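## Shop notes, May -- the cap sorter

Quick one this month, the kiln people need the back page. 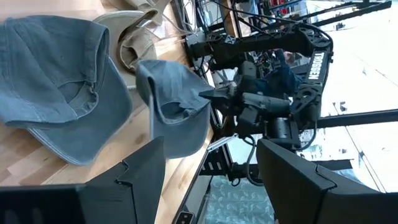

### Where the arms are at

Caps are the job now. We picked them because they're a pain: a stiff brim on one side, floppy crown on the other, and the whole thing rolls when you poke it. Two blue denim, one khaki to start with. Grab by an edge, lift, hand over to the second arm, set down brim first. Grabbing by the crown is banned for now, it folds up and then the other arm has nothing to aim at.

Noémie Fraser has logged 562 tries so far. Last 87 were with the softer grip setting and she likes it. Drops still happen, mostly at the handover -- one side lets go before the other has closed. Garnet thinks it's timing. Sherif thinks it's the finger angle. They have a bet on, loser sweeps.

### Changes since last time

- Wrist camera moved back a touch. Less glare in the afternoon, still bad before 10 when the sun comes straight in the window. A blind is on order from Hullberg.
- Cables on the black arm re-tied with more slack at the top joints. Please dont cinch them tight again, we lost an elbow connector that way.
- New script name is Skostance. Old one is still on the shop laptop, leave it be until Elsa has copied her settings over.
- Bolts on the table rail checked. Two were loose.

### Wanted

More caps! Any color, worn ones are better, the brand new stiff ones are too easy. Also a wool beanie or two for later. Box by the door, marked GUERRA (its an old parts box, ignore the label).

Also anyone with a spare evening to run the arms by hand while Noémie logs. No coding. You move the leader arms, the others follow, takes ten minutes to get the feel of it. Borghild Bakke keeps the sign-up sheet, or just turn up after 6 pm and ask.

### Next

Stacking. One cap inside another, brims lined up. Garnet got it to work once by hand and has been telling everybody.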